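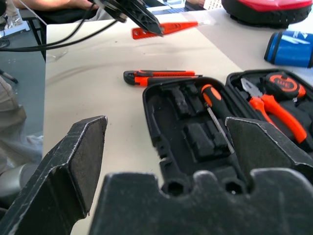
**Do I need to know how to code before I start making a little game at home?**

You can start with none at all. Pick a free engine with a visual editor, make a square move when you press a key, and learn the words for things as you bump into them.

That question comes up more than any other in my inbox, so it goes first. The rest of this page is what I've picked up at my own desk, making small games in the evenings with Danica Angelovski (she draws, I break things). Our current one is called Cunby and it's about a snail delivering mail. I love it beyond all reason.

## Setting up the desk

- Put your sketchbook on the side of your writing hand and leave it open. A closed sketchbook stays closed!
- Plug the controller in before you open the engine. Mine doesn't get noticed otherwise, and I lost a whole evening to that once.
- Keep an old, slow phone on a charger within reach. If the game runs on that phone it will run on your cousin's shiny one.
- Headphones on a hook, never on the keyboard. I have typed 200 lines of the letter J.
- Tape over the bright blue light on the monitor. So much nicer at night.

## Files, folders and not crying

Make one folder per game and put everything in it, even the silly voice memos where you hum the theme song. Name things so you'll know them next spring: `snail_walk_left` is great, `new2_final_b` is a trap. I still have a `new2_final_b` and I'm scared to delete it.

Save a full copy to a second drive every time you stop for the night. Version control is wonderful and you should learn it (it took me a rainy weekend and a lot of tea), but a plain copy on a plain drive has rescued me 2 times already. Label the drive with masking tape. Write the name of the game on it in marker, big.

When you change something risky, write one line in a notebook first. "Making the jump higher, was 70." Then when the snail flies off into space you know what number to put back.

## Small things that make a game feel good

This is my favorite part, I could go on for pages!

Let the player jump a tiny moment after they've walked off a ledge. People will never notice it's there, they'll just say the jumping feels nice. Lukian Harasym showed me this one over soup and I went home and put it in that same night.

Give every button press a sound, even a dull little click you made by tapping a mug with a spoon. Kitchen sounds are fantastic, by the way. Rice poured into a metal bowl is rain. A wet sponge on a plate is a snail, obviously. Record under a blanket if your fridge hums.

Shake the screen less than you want to. Then less again.

Start with gray boxes for walls and floors. Danica won't draw a single tile until I can play the level in boxes from one end to the other, and she's right, because I threw out the whole first version of Rotthorpe (that's the hill village) and she hadn't wasted a pencil on it.

## Getting somebody else to play it

Sit them down, hand over the controller, and keep your mouth shut. It's so hard! Bring knitting, or a bag of peas to shell. Write down where they stop and frown. If they ask what a thing does, write that down too, and answer after.

20 minutes is plenty for one sitting. Give them a cookie.

Don't fix anything while they're still in the house. Sleep, read the notes over breakfast, then choose the one thing that annoyed people most. Ours was the door in Rotthorpe that looked like a wall. I painted the doorknob yellow and moved on.

## When you're stuck

Work on the menu. Menus always need doing and they're soothing. Or sort your sound folder, or draw the credits screen, or wipe the keyboard down with a barely damp cloth (unplug it first, and turn it upside down over the sink, yikes).

If a bug has beaten you all evening, explain it out loud to a houseplant. I found our worst camera bug halfway through a sentence to a fern back in September.

And keep your cut ideas in a shoebox! Cunby itself came off the back of a grocery receipt that I nearly recycled. There's a note in there now about a lighthouse that only works in fog, and I've got my eye on it for the next one.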